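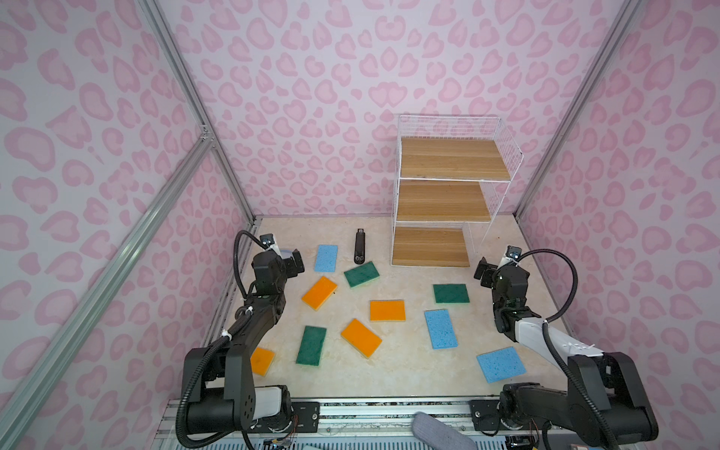

3.2 Rider survey and route

Riders were stopped at the Cordero checkpoint on day two of the Vosta tour - most had done 67 km by then, tired, not keen on long forms. So the form was kept to one side of paper. Some 400 handed back, a few with no age given (left in). Questions on water stops, signposting, luggage transfer, campsite showers. Same wording as Tamuno's earlier survey so the two can be compared.

Signposting scored lowest. Several riders missed the turn after Hostport and ended up on the main road, no marshal there. Water stops fine, luggage mixed. Fig. 3 gives scores by age group; older riders were kinder about teh campsites, harsher on the route. Wind was agianst everyone on the last stretch into Rarodus, which may have pulled scores down. Not corrected for. Follow-up forms went out by post in November.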